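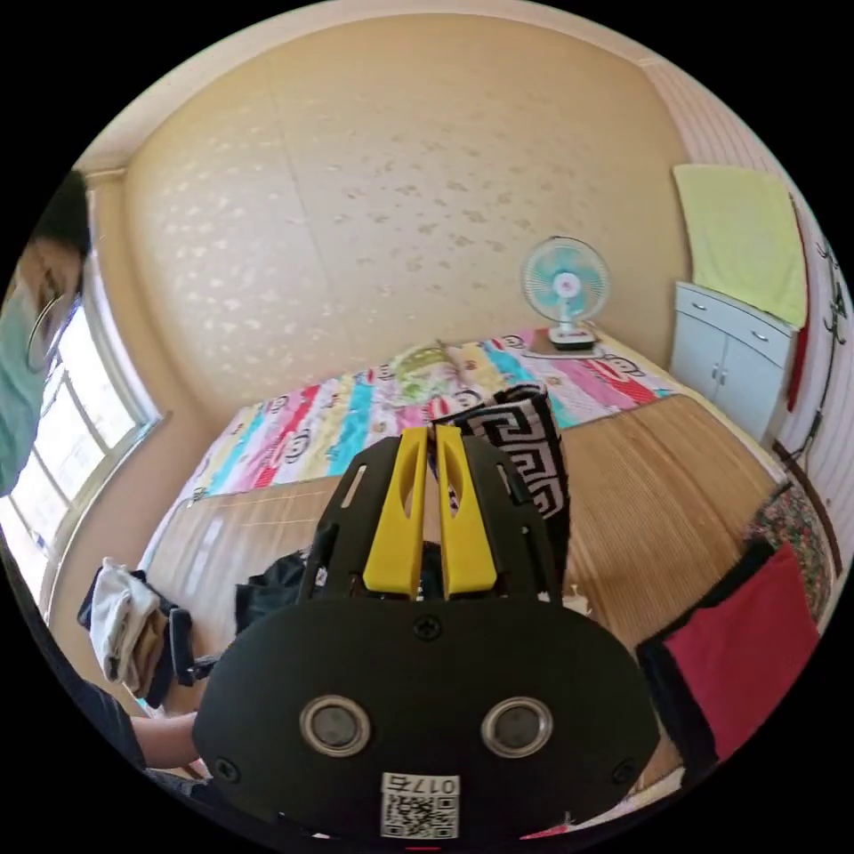
gripper no. 2, yellow fingers on, bedroom test area

mrathjen
ok so fingers are on. bracket is the same black one w/ the cutouts, small screws all along the edge. Slots in the fingers came out clean this time. Plan is blankets and clothes first, then the pillow. Not touching the kitchen stuff until cloth works.
Question for anyone who's done soft things: do you leave the slotted faces bare or put something grippy on them?

skonness_dan
Bare. Tape peels, you get goo in the slots, then you're scraping goo.

Ulloa
disagree, bare is fine for a pillow, hopeless on thin cotton. I did thin silicone strip on mine, held up 2000 closes before one corner lifted. Cut it a bit short of the tip.

skonness_dan
2000 closes on what though. A towel? Try it on a zipper

Ulloa
t-shirts mostly. and no I did not put zippers in it on purpose

bdressler
Before anybody glues anything, what closing force are you at? If the fingers bow you'll blame the surface and its not the surface. Mine bowed at the slot, the slot is the weak spot. Reprinted with 6 walls and it went away.
Also Marlene, is that the label from the old body? Mine says 017右 too in my notes and I thought we'd agreed to renumber.

mrathjen
Bastian it's 017, right hand, leave it. I have logs under that name.
Force no idea. Have a kitchen scale, will squeeze it tonight. Printed with 4 walls I think?? have to check the slicer file

bdressler
Kitchen scale is fine. Put a block either side so you're pushing flat.

ismont
what's the weight of the whole thing w/ fingers? thinking about wrist strain, mine was a pig after 20 minutes

mrathjen
598 g without the cable. Feels ok held low, gets annoying if you reach across the bed with it. I just swap arms

ismont
598 is lighter than mine, jealous. what did you drop, the battery?

mrathjen
no battery in it, it's tethered. Minder board on the far end of the cable

skonness_dan
Not sold on tethered for bedding. Cable is going to snag in a quilt and then teh recording is you untangling a cable.

Ulloa
he's right about that one. clip it to your sleeve at the elbow

mrathjen
Clip, ok, have those.
Update a bit later: scale says about 1.4 kg at the tips before I can see any bend. Bend is at the slot like Bastian said. It was 4 walls. Reprinting with 6, bare faces first, then silicone on one pair so I can compare

bdressler
Good. Print them flat, not standing, or the layers split right across the slot.

skonness_dan
standing worked for me

bdressler
For how long

skonness_dan
...october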